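2022-05-25

Wednesday again, and my feet hurt, so you're getting this one from the couch with a bowl of cereal on my stomach.

We got the shape blocks sorted by color today! I know that doesn't sound like much of a headline. But I've been living with these things in shoeboxes since the start of May and I was getting sick of the rattle. They came over from Tornelstead in one big mixed bag, stars and cylinders and cubes and the rest all jumbled together, and every time I needed a blue something I had to tip the whole lot out on the floor and then crawl under the shelf for the ones that got away.

So after lunch I cleared a space and fetched the good cutting board from the kitchenette (the maple one, the one I'm always telling people not to put mugs on) and laid out a small batch on it to see how the colors sat together. I like them on wood. On a white counter they look like candy, and on the blue table with all its holes the blue ones just disappear and the small ones wobble. On the board they look like something you'd want to pick up.

I ended up pairing them. Two greens, two blues, two yellows, two reds, each pair pushed up close so they touch. I kept them all toward the back and left the front of the board bare.
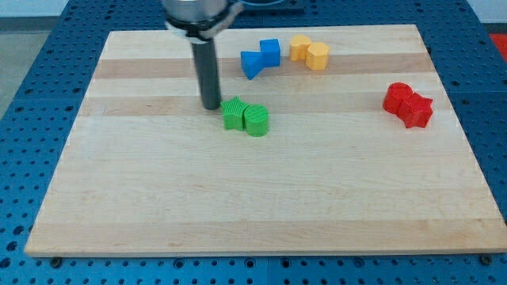
Tornelstead Toy & Puzzle Library — Sorting and Repairs Team

My favorite is the green star up against the green cylinder. They've got that fine ribbing you get from a 3D printer, and I can't stop running a thumbnail down it — zzzip, zzzip — until somebody across the room asks me to please quit. My sister's kids would do the same thing, I'm sure of it. The yellow pair gave me the most trouble. One has six sides and one has five, and I must have picked up the wrong one every single time. I finally put the hexagon behind and the pentagon in front and told myself that pentagon is the one nearer my lunch. It works for me, don't ask.

The blue triangle ended up next to the cube, with a point aimed at me. The reds I set well off to the right by themselves, the star tucked in beside the cylinder, and I think they look a bit snooty over there.

Total on the inventory sheet as of tonight: 1,117 pieces, which includes the Dunden wooden set and the old Udomska tiles that I still haven't washed. Of those, 330 are shape blocks like these. And 183 of everything on the sheet are marked "color unclear," a phrase I invented in week one for anything between green and blue, and which I now regret very much. Is teal a green? I went back and forth on it the whole bus ride home. I think teal is a green. I may feel differently by Friday.

The plan is drawstring bags, one color to a bag, with a matching ribbon so the little ones can put things away without reading a label. I wanted the thick cotton bags from Shiferaw but they're out of the medium size, and the large ones are huge, you could carry a cabbage in there. I'll call them in the morning. If it's still no, I'm going to sew them myself out of that striped sheet, and I'll complain about it here for a week.

Other things, before I forget. The shelf by the window still leans. I moved the puzzles off it and it leaned the other way. I owe the kitchenette a new sponge. And I need to wipe the cutting board down and oil it before anybody wants it back for sandwiches, so that's first thing tomorrow, before the phone call.

Dinner was the cereal, by the way. Going to bed.

Filed under: Daily Notes, Sorting Diary, Blocks & Shapes

2 comments

puzzledrawer
Teal is blue. I will not be taking questions. Love the ribbon idea though, we did that with our train track and the four-year-old puts it away better than I do.

marblejar
Please sew the striped ones! Store-bought bags always shed lint all over everything. Also what oil do you use on the board? Mine has gone all dry and fuzzy on one side.

We use cookies to remember your settings and see which pages get read. By continuing to browse you agree to our use of cookies. Accept | Manage settings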